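Zestermont Comics Index

README for the data files

The Zestermont Comics Index lists small-press comic books and the publishers that put them out. It was started by Athina Pappas as a set of index cards and later typed up as plain tables. The current release covers 819 titles from 13 publishers.

Files

titles.csv — one row per title, with publisher, first issue, last issue and format
publishers.csv — one row per publisher, with former names and parent company
credits.csv — writers, pencilers, inkers and letterers, as printed in the issue
notes.txt — corrections received after the last release

All files are UTF-8 with a header row. Empty cells mean the information was not found in the printed issue.

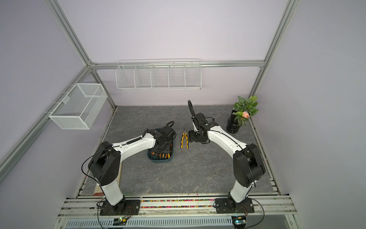 Wire rack and mesh basket, both empty.

Publisher names

Names follow the cover of the first issue. Plorlow Comics changed its name to Losham Press partway through its run, so both names appear in publishers.csv and share one ID. Reprints by Jara are listed as separate titles only when the contents were changed — new covers alone do not count.

Known gaps

Credits are complete for 800 titles. The rest carry no printed credits, and we have not guessed at them. Page counts for six of the Losham annuals are still being checked against library copies. 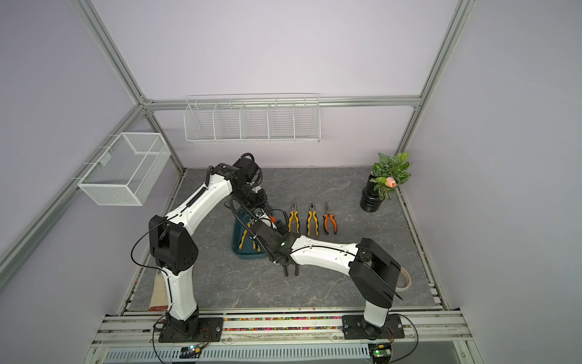 Are digital-only comics included?
Only when a print edition came out later. The row then gives the date of the print edition, and the digital date goes in the notes column.

Corrections

Send corrections to Adebayo Bashir with the title ID and a scan of the page that shows the right information. Changes are merged each April.

Citing the index

Pappas, A., and Bashir, A. Zestermont Comics Index. Please include the release number from the first line of notes.txt.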